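Last touched Sun 30 January. If the numbers below disagree with the spreadsheet, believe the spreadsheet.

# Werkeser Small Shop Shelf Notes

Pictures and stock notes from one small snack and drinks shop, kept by the Stosidmont retail group. The subject is shelves: what goes on them, what comes off them, and where it all sits in between, which is quite often the floor.

The set was put together for people who plan layouts for tiny stores. Most layout guides assume an aisle you can turn a cart around in. Ours assumes you own elbows and will need to keep track of them.

## What you get

- `pictures/` has 3,000 stills, JPEG, sorted by aisle
- `notes/` has 554 short text notes, one per restock or basket fill
- `labels.csv` lists product groups (snacks, drinks, boxes, "other")
- `onus/` is the old folder layout from the Onus version, kept because two scripts still point at it and we are tired

The "other" group holds 226 entries. It began as a temporary category.

## Kinds of activity

**Shelf work.** Clearing a bay, wiping it, filling it back up, squaring the fronts. Bays are tagged `empty`, `part` or `full`. A bay with a carton parked at the back and nothing for sale in it is tagged `empty`, after a longer discussion than the subject deserved.

**Basket work.** Drinks and snacks going into or out of a shopping basket. Cans are tagged `upright` or `lying` only when you can tell, and cans on the floor get `floor` as well, with no judgment implied.
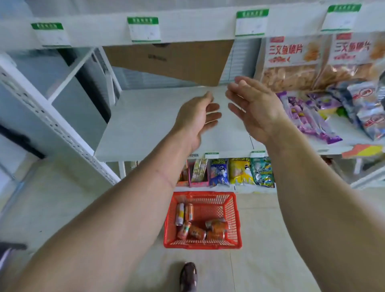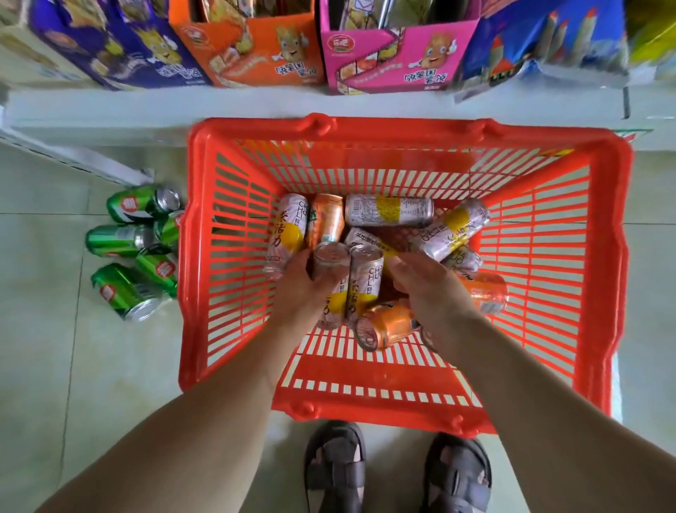

## Tagging rules

1. Tag the product group first and the brand only if you can read it.
2. Chinese text on packs is copied as printed. Do not translate it in the `text` column; there is a separate `gloss` column for your opinions.
3. If part of a line is hidden, write an ellipsis where the missing part goes. Do not finish the line from memory, however well you know your snacks.
4. Price cards are tagged `card`. Leave `price` blank if the writing can't be made out. A blank is fine. A guess will be found by Magnusson's checker and sent back to you with a red row.
5. Cartoon mascots are `mascot`. There is no field for how the mascot appears to be feeling. Please stop adding one.

## Known problems

- Purple packs and purple boxes were merged in September and have only been separated again in 12 of the folders.
- Some bays have two IDs, one from each side of the upright.
- Boxes with their tops out of view are tagged `box`, never `box_open`, even if you are sure.
- `restock_time` is in minutes, except where it is in seconds.

## Use

Fine for teaching, layout planning and arguing about end caps. Credit the Werkeser notes and keep this file with any copy you pass on. Corrections go in `notes/fixes.txt`, newest at the top.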